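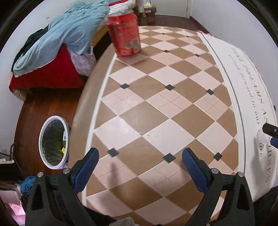 Pose tracking on repeating patterns has been bothering me since January, and I finally gave it a proper Sunday, so this entry is going to be longer than it needs to be (February 2025, Cullinane notebook, the tabletop sessions). The trouble, for anyone reading along who wasn't in on the earlier grumbling, is that Skirneo works out where each gripper is by matching features between what its camera sees now and the map it made earlier, and a cloth full of tan and pink diamonds gives it lots of beautiful sharp corners that all look like one another. It is very happy with them and then, every so often, it settles on the wrong one and the whole path hops sideways by one diamond. The small dark diamonds at the crossings don't help either, being just as regular as the rest. What does help is the printed border down the right-hand side, the one with the big gray lettering, and I've come to be very fond of it. Letters are wonderful! No two stretches of them look the same, so whenever enough of that border is in view the match has something to hold on to, even with the text stretched the way our lens stretches everything out there.

Botond Farkas was the one who first said it might be the cloth. I had been blaming the time sync between the two grippers, and spent the better part of an evening on that, which I don't regret because the sync script needed a cleaning anyway, but he was right. If the clocks were drifting we would see the path slide slowly. We see a clean hop, always along one of the two diagonals of the pattern, and always the same length. When I plotted the hops on top of one another they landed in a tidy little cross, and I sent him the plot with an apology.

So the method, such as it is. Before matching, I now make a rough weight for every patch in the map according to how many near twins it has elsewhere in the same map. Patches with lots of twins still count for small motions from one moment to the next, where there's no danger of confusing them, but they get almost no say when Skirneo tries to find itself again after a fast move or a blocked view. The lettering, the bedding, the door and the edges of the furniture carry that part instead. I ran it over the 21 recordings we have on this cloth. With the old matching, 14 of them came through without a hop. With the weights on, all but 3 did, and I haven't changed anything about how the recordings were made, so I'm feeling pretty good about it.

It costs a little time. Building the twin table takes around 15 seconds per map on my machine, done once, and after that I can't feel any difference.

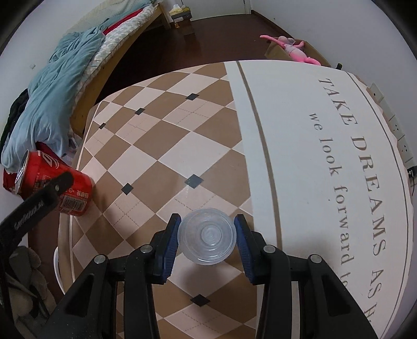
3 min read

Cup moves are where the leftover failures live, all of them. A clear plastic cup held between the blue pads sits in the middle of the view and you see the cloth through it, bent by the ridges and the rings in the bottom, and as far as the feature finder is concerned those bent bits of diamond are perfectly good features. They travel with the hand, though, so they vote for "not moving" while the rest of the table votes for the truth. The finger mask in Pondell covers the grippers and stops at the pads, so whatever they hold is left in. A soda can has the same problem in principle, but its printing at least doesn't look like the tablecloth.

I tried growing the mask to take in the space between the pads whenever the fingers are closed on something. It fixed one of the bad recordings and made another worse, I think by hiding too much of the table when the cup is low and close. A softer version, where the weight fades out toward the middle, is half written. It's on the branch called naten if anybody wants to poke at it - please don't merge it, the fade is upside down for the left gripper and I was too tired to find out why.

Things I still want to do. Run the weights on a plain cloth, to be sure they do no harm where there was no problem. Try a start sweep that goes slowly along the lettering before the first grasp, and compare it with our usual one, which wanders over the middle of the table and mostly collects diamonds. And ask Botond whether his hop plot uses the same sign for the long axis as mine, as his cross came out mirrored.

Maps and the hop plots are in the shared folder under Cullinane, old and new matching side by side. The recordings themselves are untouched.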